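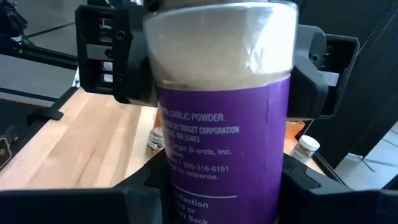
I'd barely sat down before she was telling me off about my garlic powder. "You keep it over the stove, don't you," she said, and I had to admit that I do. She runs the dry store for Tully, a lunch kitchen that puts out nearly 200 meals a day, and she has opinions about shelves the way other people have opinions about football.

The room itself is about the size of a bathroom. Two walls of wire shelving, one step stool, a roll of masking tape hanging off a hook by the door. "Everything gets a date when it's opened," she told me. "Month and year on the tape, on the lid. I don't trust my memory and I certainly don't trust yours."

So what does she actually do about garlic powder? Mostly she keeps it away from steam. "People shake it right over the pot and then wonder why it's turned into a brick!" At home she measures into a dry spoon, well back from the burner, and puts the lid on before she does anything else. When it does clump she breaks it up with a fork — and if it smells of nothing, out it goes.

I asked whether big jars are worth it. She made a face. "If you cook every night, sure. If you make chili 2 times a winter, buy the little one." Her own rule is that a jar should be finished in 7 months or so, though she laughed and said there's a celery salt at her house she won't discuss.

We got onto labels (I knew we would). She turns every jar with the front facing out, and she gets cross about people who pour spices into matching containers and throw the originals away. "The small print is on the back. Who sold it, the number to call. You want that the one time something's wrong with it."

Before I left she gave me homework: 30 minutes, everything out of the cabinet, open each jar and sniff. I did it that same evening. I found three paprikas, and the garlic powder now lives in a drawer across the room from the stove.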